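Irnedthorpe Accessories Workshop
Progress report to the Perrin Fund
January 20, 2025
Prepared by Huguette Pichon

Period covered

This report covers the months since the second payment of the grant. The first report dealt with the lease and the sewing machines, so those are left out here except where the costs have changed.

Sessions

The workshop has run on Tuesday evenings and on alternate Saturdays. We held 10 sessions in the period against the 12 in the plan. Two were lost when the heating failed. Bienvenido Lagman has led the beading sessions and Loïc Royer the sewing, with both of them present on Saturdays, when the group is larger.

The beading group started on plain stretch bracelets in one colour and moved to mixed strands after that. Knots are still the weak point. Bienvenido now has everyone pull-test a finished bracelet before it goes forward for sale, and those that fail are restrung the same evening. The sewing group has concentrated on scrunchies and bows. Satin has been slower than expected, as it frays and slips under the foot, and Loïc has gone back to cutting the pieces larger and trimming afterwards.

Sorting and display

In May we told you that finished pieces were going into carrier bags and getting tangled. They are now laid out in shallow trays on the table, bracelets and hair pieces together, and checked there before pricing. The trays also go straight onto the stall, which saves unpacking. We bought them from Skundorer along with the elastic and the second batch of beads.

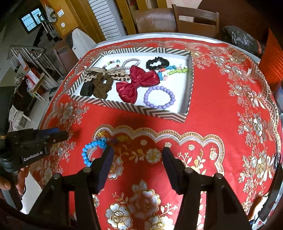
Bows are the hardest to store because they lose their shape if anything heavy sits on them. We have tried keeping them in a separate box, but then they were forgotten at the bottom of the cupboard and missed one of the sales altogether. For now they stay in with the rest and the trays are not stacked. Lionel Besnard has offered to put up a narrow shelf along the back wall and we expect to have it by the next report.

Sales

We had a stall at two markets and supplied a small selection to Jastadeo, the gift shop on the high street. Of the 88 pieces put out, 70 were sold. Most of the unsold pieces were bracelets in children's sizes. Jastadeo has asked for more scrunchies in dark colours and for nothing with loose ends.

Spending

Spending to date on this payment is £1,906. Materials are within budget. Room hire is slightly over – the Saturday rate went up in the autumn – and we have covered the difference from stall income. Receipts are attached separately.

Next period

Renji Miyazaki joins in the spring to teach wire clasps, which the beading group has been asking for. We would like to move the two lost sessions into the next period and ask for your agreement to this in writing. We have no other changes to request.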